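Irulum wristed needle driver: bench and theatre notes

Reviewed over three months on the Clendano training list and then in routine use. We bought two instruments and ran both to the end of their counted lives.

The jaws are narrow and square-tipped, with flat faces. Grip on a curved needle is firm at the middle of the jaw and noticeably weaker in the last millimetre. Loading at 130 degrees to the jaw axis gave us the least needle roll. In bench tests the first instrument drove 124 passes through a silicone pad before we recorded a slip, the second 200. 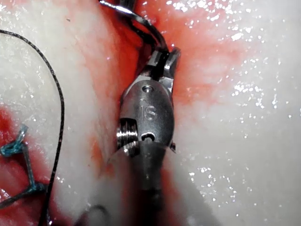
M. Assefa
Instrument reviewer, Ronadero Theatre Equipment Review

With the needle held in the jaws and the tissue this close, the wrist housing takes up a good part of the view. Its face is smooth and very reflective. Under full light the glare is a nuisance, and we turned the source down a step for fine suturing. A matt finish would be welcome. The engraved 16 stays legible in use.

Cable tension held up well. The grooved pulley at the side of the wrist is open, so it needs a proper brush and flush before the washer – a quick rinse left residue in the grooves on two occasions. The pin holes want the same attention.

Wrist movement is smooth through most of its range, with slight backlash on reversal that grew towards the end of life. Jaw closure did not change.

At 3000 for a pair the price is high but in line with similar instruments. Good for general closure. For very fine needles I would look for a shorter jaw.

Rating: 4 out of 5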